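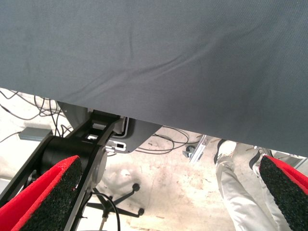
Any town that ever kept time by a tower owes something to Stasto, one visitor wrote in the museum guestbook, and readers of this article may well come to agree. The Stasto tower clock is a weight-driven public clock in the market hall at Stasto, first set going in 1811 and still striking the hours today.

Its movement came from the Studard workshop, a small foundry better known for church bells. The clock has a pendulum 8 feet long, and its slow beat can be heard all the way down the stairs - a wonderful sound on a quiet morning!

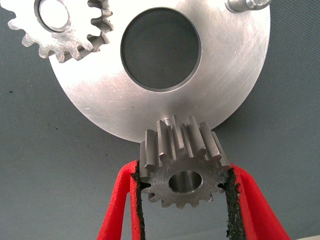 The going train drives the hands, while a separate striking train works the hammer. Both are wound by hand, and the heavier of the two weights comes in at some 577 pounds. A fly, or air brake, keeps the blows evenly spaced.

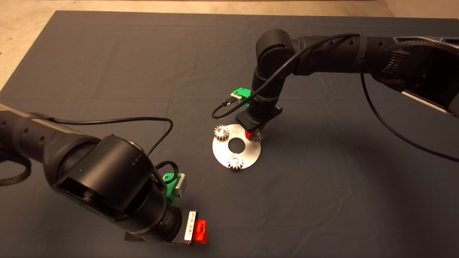 Striking was stopped one December when the hammer shaft cracked, and for a long time the town went without its bell. Repairs were carried out at Cirora, where the bell was also turned so the hammer would meet fresh metal. The bell weighs 840 pounds and sounds a rich, slightly flat A.
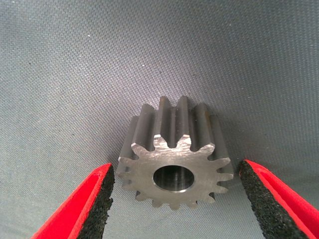 A sister clock stands at Long, a few miles down the valley. It has a shorter pendulum and only one dial, but the two share the same lovely style of frame, with turned pillars and ball feet. The Long clock no longer strikes.

See also: Turret clock, Pendulum, Bell founding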